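Weighing dried soybeans: scoop or scale?
Kitchen & Pantry > Measuring

Posted by Yagi in September

I make soy milk at home and the batches keep coming out different. My recipe gives the beans by the scoop, so I have been using a pink plastic one that lives with the beans. A heaped scoop and a level scoop are not the same amount, and I think that is my trouble. I now have a digital kitchen scale but I'm not sure I'm using it right. Do I weigh the bowl first and subtract, or is there a quicker way? I also get a number that looks too small for the beans in the bowl, and I can't tell if the scale is wrong or I am.
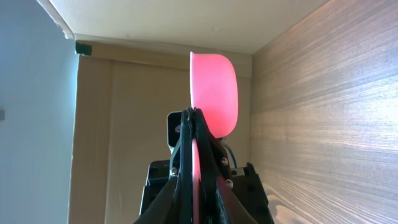 2 replies — sorted by oldest

Lomlow
1226 posts

You don't need to subtract. Do it in this order:

Turn the scale on with nothing on it and wait for zero. Put the empty bowl on. Press tare (some scales call it zero) and wait until the display goes back to 0. Then scoop in the beans.

Check the units before anything else. Most scales switch between grams and ounces with one button, and it is easy to press it by accident. Fourteen ounces and 14 grams are very different amounts of soybeans. If your number looks too small, I would bet on this.

Keep the bean container right next to the scale so you aren't carrying a full scoop across the counter. Mine sits on the right. I go in with big scoops first, and when I'm within 30 grams of the target I tip the beans in a few at a time off the edge of the scoop. If you go over, take some out with the scoop and put them back in the container.

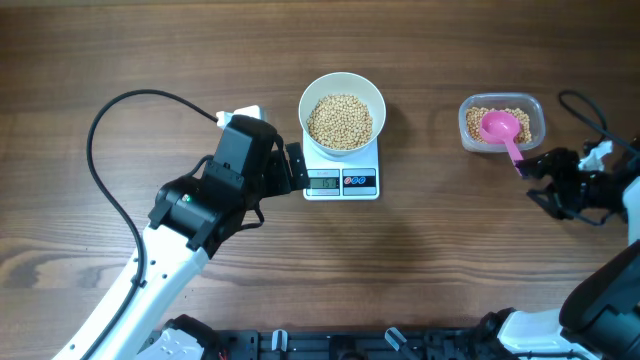 White bowl on the scale, soybeans and pink scoop to the right.

Also make sure you can read the display. A wide bowl can hang over the panel on the small scales. And keep your hands off the bowl when you take the reading — even leaning on it a little changes the number.

Etix

What Lomlow said. Mine also switches itself off if I stop for too long, and when it comes back on the tare is gone and it starts at zero with the beans already in there. So if you walk off to answer the phone, you have to start again. I write the empty weight of the bowl on a bit of tape on the bottom, so I can work it out if that happens.

Put the scale on a hard flat table, not a cloth or a mat. I weigh 3 times if it's for a recipe I care about, which is probably too much.

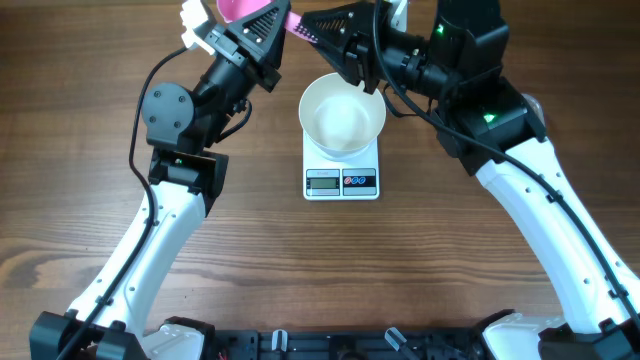
More in Measuring

How to store dried beans after opening
Cups to grams for rice and lentils
Scale shows a different weight every time
Veltetness Kitchen Help — back to all topics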